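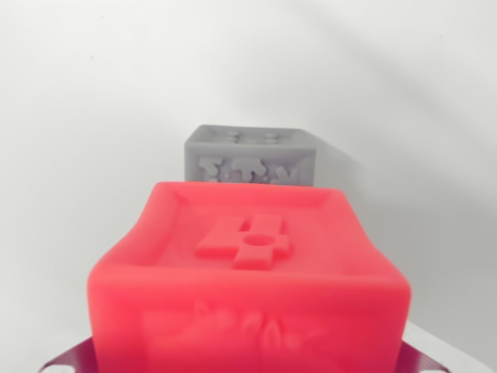 Omia Tray Storage Unit for Early Years and Primary Rooms

December
By the Eltutdale Equipment Service

The Omia is a low, wheeled storage unit for classrooms, nurseries and shared activity rooms. It holds 12 removable trays in a steel frame and is intended for small learning materials that are taken out and put away several times a day. The Eltutdale Equipment Service supplies the unit to schools, nurseries and community settings within its area, either for outright purchase or on a termly hire agreement.

The present model replaces the fixed-shelf version, which is no longer supplied. Settings that hold the earlier version may continue to use it, and spare trays will be available while stocks remain. The two frames are not the same depth and their trays cannot be exchanged.

Intended use

The unit is suitable for blocks, counters, threading sets, picture cards, modelling tools and similar items. It should not be used for food, cleaning products, medicines or any material that must be kept under lock. A lockable version is not available at present.

Trays are placed at a height from which a seated or standing child can reach them without climbing. The lowest row is often the most used in rooms for younger children, and heavier materials should be kept there. Settings are asked to leave the top surface free of large or heavy objects while the unit is being moved.

Materials meant to be handled and explored by touch are best kept in the shallow trays, in a single layer, so that children can see and lift each piece without emptying the whole tray on to the floor. Deep trays are better suited to bulky construction pieces and fabric items.

Frame and trays

The frame is made of welded steel tube with a powder-coated finish in grey or cream. All outer corners are rounded. Side panels are fixed at the point of manufacture and should not be removed, even temporarily, as they contribute to the stability of the unit.

Trays are made by Lehner and are supplied in shallow and deep sizes. A deep tray takes the space of two shallow trays. The standard set consists entirely of shallow trays; any mixture may be requested when the order is placed. Each tray has a stop at the rear which prevents it from being pulled fully out of the frame by accident. To remove a tray, draw it forward until it meets the stop, raise the front edge and continue to pull.

Label holders are fitted to the front of every tray. They accept card or thin plastic labels, and blank labels are provided with each unit. Settings that use picture labels or raised labels may order wider holders at no additional charge, provided that this is stated on the order form.

Castors and movement

The unit stands on four Kosum castors, two of which have brakes. The braked castors are fitted at the front, where they can be reached by foot. Both brakes must be applied whenever the unit is in use by children.

The unit should be moved by an adult, by pushing from the end panel. It may be taken over ordinary door thresholds and low carpet edges. It must not be taken down steps or ramps while loaded. For movement between buildings, the trays should be removed and carried separately.

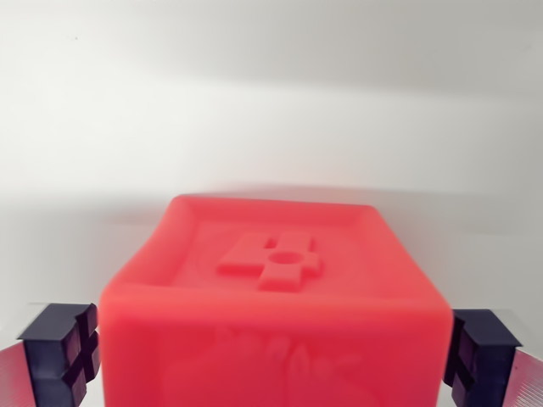 Floors should be level. On soft vinyl or newly laid surfaces, the castors may leave marks if the unit is left in one position for a long period, and castor cups are recommended. These are listed under accessories and are not included in the standard price.

Load and placing

The maximum load for the whole unit is 100 kg, evenly spread. No single tray should be filled above its rim. Overfilled trays are the most frequent cause of damage to the runners, and such damage is not covered by the guarantee.

Where several units are placed in a row, a clear wall length of 3000 mm should be allowed for each group of three. Sufficient space must be left in front of the row for trays to be drawn out fully while another person passes behind. Units should not be placed across fire exits, in front of electrical panels or directly against a heater.

Units may be joined side by side with the linking bracket. Linked units must be separated before they are moved.

Cleaning and care

The frame may be wiped with warm water and a mild detergent. Trays may be washed by hand in the same way and should be dried fully before being returned to the frame. Abrasive powders and solvent cleaners must not be used on any part of the unit.

Soft rubber or foam materials should be cleaned and stored according to the instructions of their own makers. They should not be pressed tightly together in a tray, particularly in a warm room, as some soft materials may mark or take on the shape of whatever rests against them.

Castors and brakes should be checked each term. Hair, thread and modelling dough can collect round the axle and should be cleared with the unit empty and laid on its back. A brake which no longer holds must be replaced before the unit is used again. Replacement castors can be fitted with the key supplied.

Accessories

Linking bracket
Castor cups, set of four
Clear tray lids, shallow or deep
Wide label holders
Replacement Kosum castor, plain or braked
Replacement Lehner tray, shallow or deep

Lids fit all current trays. A tray fitted with a lid can still be returned to the frame, but the tray above it should be checked for free movement.

Ordering and delivery

Orders are accepted from schools, registered nurseries and community settings on the standard equipment form. The form should state the frame colour, the mixture of trays and whether the unit is to be purchased or hired. Orders for more than one unit may be placed on a single form.

Units are delivered assembled, with the trays packed separately. Delivery is made to a ground floor entrance. Where a unit is required on an upper floor, the setting should confirm in advance that a lift is available.

Hired units are inspected before they leave the store and again on return. Trays should be emptied and cleaned by the setting before collection. Materials left in trays will be held at the Eltutdale store until the end of the following term and may be collected during opening hours.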